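We use cookies to keep you logged in and to count visits. By continuing you accept this. [OK] [Read more]

Modise Home Forum > Shoes and Laces

Lace on black mesh sneaker will not stay tied

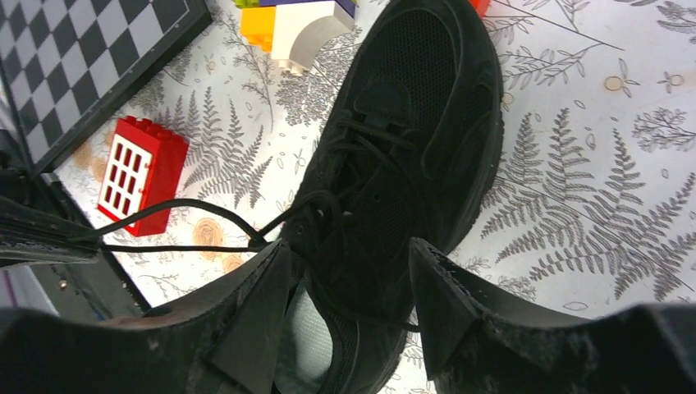 Black sneaker, lace out, on the fern tablecloth

Wian Lekota
Posts: 10
31/07/2021

Hello all. I have a pair of black sneakers, mesh with parts that look like suede. The lace is thin and it opens by itself, always. I walk to work, 1609 meters (I measured it, one mile), and I must stop 2 times to tie it again. I already tried a double knot, but then in the evening I can not open it. Should I buy other laces, or is it my knot?

ganov_fan
Posts: 171

It is the lace. Thin and smooth ones slide, I had the same problem with my Jalance pair. Buy flat laces, cotton, and it is finished.

mirelle_k

I don't agree. Please check the knot first, it costs nothing. Many people make the bow in the same direction as the first crossing, and then it turns along the shoe and opens. Make the first crossing the other way and keep the bow as it is.

ganov_fan

I tie correctly since I was a child and the thin ones opened anyway.

mirelle_k

Maybe, but he did not say how he ties. Also that loop looks long to me. If there is so much lace left, I would use a shorter one.

Torvik

Sorry, a different question — why is the shoe on the table? With such a nice cloth, with the leaves and the little peach flowers. My mother would not speak to me for a week.

Wian Lekota

The cloth goes in the wash, please don't worry. The checkerboard and the red brick with the window are also there.

I tried the other crossing now. In the house it holds, but I did not walk far yet.

Torvik

Then a little wax on the lace can help too. I use the Eltach stick, only on the part where the knot comes.

ganov_fan

Wax on black mesh leaves white marks. I would not do it.

Torvik

On the lace, not on the mesh. But do it before you put the lace in the shoe.

Wian Lekota

Thank you. First the knot for one week, then flat laces if it is still bad. I will write here in October at the latest.

Recent topics
- Cleaning suede without a brush
- Insole moves forward when walking
- Which lace length for six holes?
- Red wine on a printed tablecloth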